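Pricing out a two-armed robot, again

Clendov's quote finally came in, and it's for the arms and nothing else. Hands are a separate line. So are the spare fingers, at 70 dollars apiece, and I'd bet money we go through them.

My boss loves the hands. I keep looking at the jobs we'd give them: picking a little pink stick up off a cloth, moving a cup, maybe dealing with a squashed pouch.

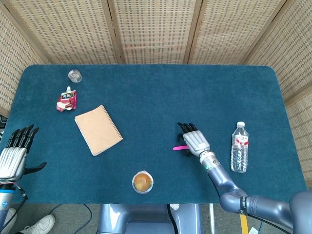 What I'd budget for first

Support hours. Iddale includes 8, Clendov includes zero. After that, cables and a second table. I've set aside 1000 for small stuff and expect it gone by January.

I still want a price on plain two-finger grippers before anyone signs.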